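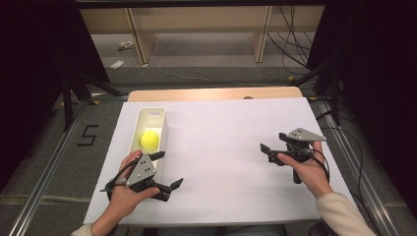

FOR IMMEDIATE RELEASE

Flakent Asks What Mendumberg Got Out of Its Year of Celebrity Visits

MENDUMBERG, 8 Jan 2025 — Flakent, the independent newsletter that covers public events and the people who pay for them, today released a review of 55 celebrity charity appearances held in Mendumberg last year. The review finds that most of them raised a good deal of attention and left very little on paper to show where the attention went.

The review looked at luncheons, walks, panel talks, ribbon cuttings and one celebrity bake-off. For each, Flakent asked the host organization the same questions: what the event cost, what it raised, who paid for the guest's travel, and whether anything promised from the stage had been done. Many hosts answered the first question. Far fewer answered the last.

"I have stood in a lot of hotel ballrooms and heard a lot of moving speeches," said Niloufar Safavi, editor of Flakent. "Some of the guests clearly care and know the subject well. But I'd like to see a receipt now and then. When I ask for one, I am usually handed a tote bag."

The largest event in the review was the Carnov Walk for Opportunity, a morning walk that paired students with well-known actors, broadcasters and business owners. Organizers announced a turnout of 3664. The permit filed for the walk allowed for 800 people on the route, and the route was not changed on the day. Carnov has told Flakent that the higher figure includes people who signed up online and people who "engaged with the walk's message." Flakent was unable to learn what the second group did.

The walk also promised each student a year of contact with a mentor. Flakent spoke with students who had met with their mentors since, and they spoke warmly of them. It also spoke with students who had received a group email and a link to a podcast. Carnov does not keep a record of which is more common. A spokesperson described the program as "relationship-led," a phrase that appears in its brochure several times without being explained.

The review gives better marks to the Azimi Reading Nights, a smaller program that brings stage and television actors into branch libraries. Azimi publishes its costs, lists every visit and names the books bought with the money. Its guests pay their own train fare. The review does note that Azimi's claim to have "changed the reading culture of the city" rests on a survey handed out at its own events, next to the free cookies.

Flakent also looked at its own trade. Reporters, including those at Flakent, often accept a few minutes with a famous guest on the understanding that the questions will stay friendly. The review prints the full list of subjects that publicists asked Flakent to avoid last year. Parking came up more than once.

"We went along with some of those requests, and I don't think we should have," said Omid Soltani, who wrote the review. "If the star is in town to talk about a cause, then how the cause spends its money is a fair thing to ask. I got five minutes with one guest and spent four of them on her favorite local restaurant. She hadn't been to any. She'd landed that morning."

Starting in February, Flakent will send a one-page form to any group that invites it to cover a charity event with a celebrity guest. The form asks for a budget, a goal and a date by which the goal is supposed to be met. Flakent will print the answers beside its coverage — and print the blank form if no answers come back. Invitations that come with a gift worth more than a cup of coffee will be returned.

Flakent says it has no great hopes that the form will be popular.

Print copies of the review are being mailed to the newsletter's 3000 subscribers this week. Groups named in the review have been offered space for a reply in the next issue, at any length they like. Carnov has said it will respond. Azimi has asked for the word "cookies" to be changed to "refreshments," and Flakent has declined.

About Flakent

Flakent is a subscriber-funded newsletter covering public life, media and charity events in Mendumberg. It does not accept sponsorship from the groups it covers.

Press contact: Omid Soltani, Flakent, Mendumberg

###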